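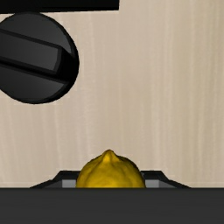

*Round black knob with a raised grip bar. Computer rendering.*

# Open day at Gramora, Cáceres

15/06/2025

The invitation promised "a kitchen you will never replace." I have replaced two in my life, both sold to me in much the same words, so I took the early bus out to Gramora with a notebook and low hopes.

Parking was free. The tour was also free, but you had to hand over an email address first, and by the time I got home there were already two messages from them.

Our guide was Renato Escobar, who has a pleasant voice and answers the question next to the one you asked. He walked us through the cutting hall, where the machines were off for the weekend. I'd have liked to hear them. What we got was a video of the same hall on a working day, played on a screen in front of the machines in it.

The factory says it turns out 3,000 cabinet doors a month. I asked how many come back. Renato said customer satisfaction was very high. A woman behind me asked again, more politely, and was told it depends on what you mean by come back.

Then the hinges. Gramora makes a lot of its hinges, which come from a supplier called Fustton, and there was a door rigged up for us to swing. It closed softly and quietly. So does mine at home, apart from the one by the sink, and that one was soft and quiet too for its first year. I asked if I could see a door that had been in a real kitchen for ten years. They didn't have one on site.

The best part of the morning wasn't on the printed program. Zulema Domínguez runs the repair counter, a small room past the restrooms, and she had left her door open. She showed me drawer runners sorted by year, and said that for the older lines she keeps whatever she can get. For the Flovmont line, dropped from the catalog in the spring, she has parts for now. She wouldn't say how long "for now" is. I believed her more than anyone else in the building.

Prices: a replacement door starts at 300 euros, fitted. A basic service visit is 20 if you're in town, more if you're out in the villages, and there was no list of how much more. Book a full kitchen before the end of June and they take 500 off. Off what, I couldn't find out, as the base price is only given after a home measurement.

Lunch was ham rolls and warm orange soda. The ham was good.

I didn't book a measurement. I did buy a pair of runners from Zulema for the drawer that sticks, and if they fit I'll go back to her for the hinge.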